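Monday digest – posted by Oleksandra Kostiuk
3 min read
Filed under: List mail, Allotments & Gardens

Bohdana Zakharchenko wrote:
> Does anyone know if the water at Bredgate will be back on before June?
> I have 20 tomato plants on a windowsill and no wish to carry cans
> up from the Uvmont side again. Also, who has the key to the shed?

Bohdana, the water should be on by the end of the month. Karpenko quoted us $245 for the new valve and the fitting. I said yes, as the other quote was higher and they wanted a deposit.

The plan is to run the line along the north fence as before. It needs more than 100 feet of hose, and the old one split in two places over the winter. If you have a spare length, bring it along and leave it by the gate.

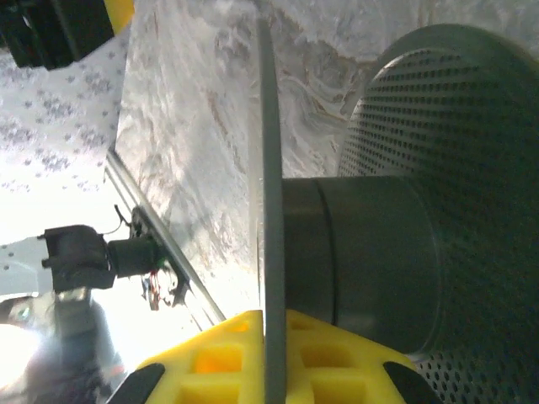

Shed key

The key is with me. The lock sticks, so lift the door a little as you turn it. I would like to get a second key cut – Latell does them while you wait – and leave it with someone on your side of the path.

On tomatoes, I would hold off planting out. We had a late frost last year and I lost the whole front row.
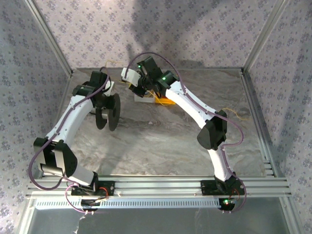
Mine are still in small pots and getting leggy. I'll move them up a size this week and bury the stems deep. If yours are the same, there is half a bag of compost in the shed you can have.

The paths need mowing too. I can do the long one if someone takes the short one by the bins.
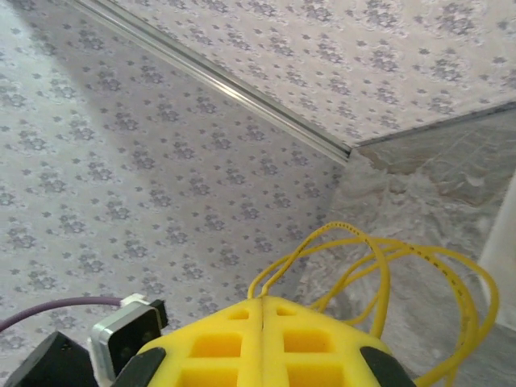
Floral wallpaper and metallic trim.

Let me know about the hose.

Oleksandra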